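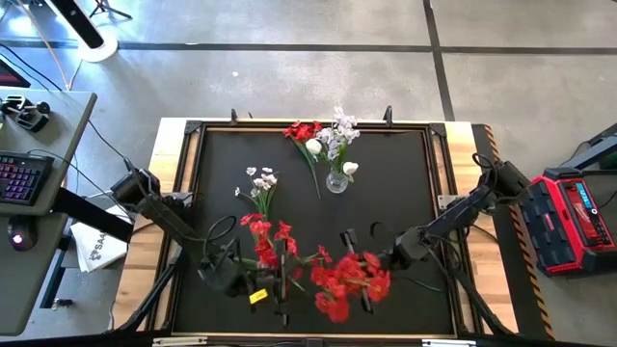
Gordon Chisholm thinks the fingers close too fast, and that we could solve half our trouble by slowing the last bit of travel and leaving everything else alone. He said so on the phone last night and then wrote it out again this morning in case I had forgotten, which I had, a little. His words were "you are grabbing flowers like you grab a wrench," and I have taped that to the shelf.

Thursday, November 1, 2018. Storcombe workshop, long evening, heater on.

So, flowers. The plan is still the one Pierina and I cooked up in September: two arms, one board, a pile of artificial stems, and by the end of it a vase filled in a way you would not mind having on the table when company comes. We are a good way from the company part. But tonight was the first session with both arms working in the same pile, and I want to get it down before I forget the order of things.

Started with the left arm by itself on the red bunches. I had been telling it to go for the middle of the blossoms, and that's a mistake, the petals give and the whole bunch rolls away from you. Going in lower, near the stems, is much better. The petals are slippery and the stems have wire in them (at least the ones from the Florkard box do), so the fingers have something to bite on. Ran it 15 times with the lower grip and lost the bunch 2 times, both when another stem was lying across it. I'll take that gladly after last week.

The right arm is still on the old grip, down into the blossoms, because I wanted to compare the two side by side. It does hold, but with a lot more squeeze than I like, and the flowers come out looking sat upon. Will switch it over on the next session. Feng-yi, if you get here before me, the left arm's numbers are in the gray folder, please copy them across and don't trust my handwriting on the wrist angle, it is a 34 and not a 39.

The single stems are another story. A long one swings when you lift it by the end, and then you are trying to hit the mouth of a small vase with something that is waving at you. I tried pausing above the vase to let it settle, which works but feels like waiting for a bus. Pierina's idea is to use the second arm to steady the stem lower down. I like it very much and have no notion yet how to keep the two wrists from bumping. We'd need to agree on who gives way. For now I have the right arm stop dead if the left one crosses the middle of the board, crude but nothing gets bent.

The vase is a worry too. It's glass and it's light, and anything that leans on the rim pushes it along. Cameron offered a lump of modeling clay for underneath, and Frauke would rather fill it with gravel - I think gravel, since you can pour it out again and have your vase back.

About the cable on the left wrist: I gave it a bigger loop tonight and it runs a good deal easier. The old tie was pulling at the far end of the reach and I had been blaming the motor for it, poor thing. Apologies to the motor. I still want to look at the right side the same way.

The Pangaribuan controller script has a limit of 1,000 steps per run and we hit it during the long try, right when things were going nicely. Cameron says it is one line to change. Leaving that to Cameron.

To do:
Slow the last part of the close, both arms (Gordon, yes, all right)
Copy left grip to right
Gravel
Ask Miramach whether the softer finger pads come in a narrower size
Sort the stems by length before we start, the small white ones keep getting tangled up with the red
Steadying trial with Pierina, one stem only, no vase the first time

Frauke has the key until Monday.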